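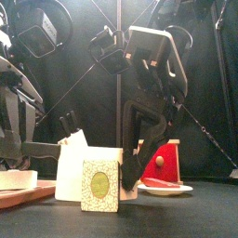 Flondisell Small Storage and Packing Collection

Item group: Desktop storage, cartons and display pieces
Supplied by: Flondisell, Hatdale
Catalog revision: Nov 2, 2018

Overview

The Small Storage and Packing Collection is intended for schools, museum shops, libraries and offices that keep or send out small goods and need matching containers for them. It consists of a plain white box, a patterned carton with an oval label, and a small red cabinet. The pieces are sold separately or as a complete set. All three are sized for use on a table or counter and may be stored on standard shelving when they are not needed.

The collection replaces the earlier Kwan range, which was withdrawn in March. Customers holding Kwan boxes may continue to order spare labels for them until present stocks are used up. Lids and inserts from the two ranges are not interchangeable.

The White Box

The white box is a rectangular container with an open upper part and a small tab or flap at one corner. It is left without printing so that departments may apply their own labels or stamps. Customers who intend to write directly on the surface should use a soft pencil or a felt-tip pen and allow the ink to dry before stacking.

The box is suitable for paper goods, sample cards, small gifts and dry craft supplies. It should not be used for liquids or for food that has not been wrapped. When several items are packed together, the heaviest should be placed at the bottom and any remaining space filled with tissue.

White boxes are supplied in packs of 14.

The Patterned Carton

The patterned carton is an upright package with brown squiggles and speckles on a cream background. A yellowish-green oval label is placed on the front face, near the upper middle. The pattern is called Ilerby in our order lists, and this name should be given when reordering.

The carton is meant for single items that will be handed over in person or placed inside a larger container. It may be set in the white box for carrying, although a snug fit is not guaranteed – customers are advised to request a sample before placing a large order. Small differences in the density of the pattern may occur between printings and are not considered a fault.

Patterned cartons are supplied in packs of 30. Orders for mixed patterns cannot be accepted within a single pack.

The Red Cabinet

The small red cabinet has a light wooden frame along its top edge and sides. It serves as a counter piece for items that are wanted close at hand during packing, such as labels, string and gift cards. It is sold as a single unit and arrives assembled.

The cabinet should stand on a level surface. It is not designed to be fixed to a wall, and no fittings are provided for that purpose. Heavy objects should not be left on top of it.

Care and Storage

The box and the carton should be kept in a dry room, away from radiators and direct sunlight. Dust may be removed with a soft brush. Neither piece should be wiped with a wet cloth.

The cabinet may be cleaned with a slightly damp cloth and dried at once. Polish is not recommended on the red surfaces. The wooden frame may be treated with a small amount of clear furniture wax, applied sparingly and kept clear of the painted areas.

Ordering

Orders are accepted in writing from registered institutions and from private customers. Please state the item name, the number of packs and the delivery address. Institutions should also include their account reference.

The complete set contains 3 items: one white box, one patterned carton in Ilerby, and one red cabinet. Sets are packed at Hatdale and are normally sent within 14 working days. Goods received in damaged condition should be reported within 2 working days of delivery, and the outer packaging kept until the report has been answered.

Unused packs may be returned within 30 days provided that the seal is intact. Opened packs and cabinets that have been waxed or labeled cannot be accepted.

Questions concerning bulk orders, samples or remaining Kwan labels should be addressed to Yu-ting Wei, Customer Supply Office, Flondisell, Hatdale.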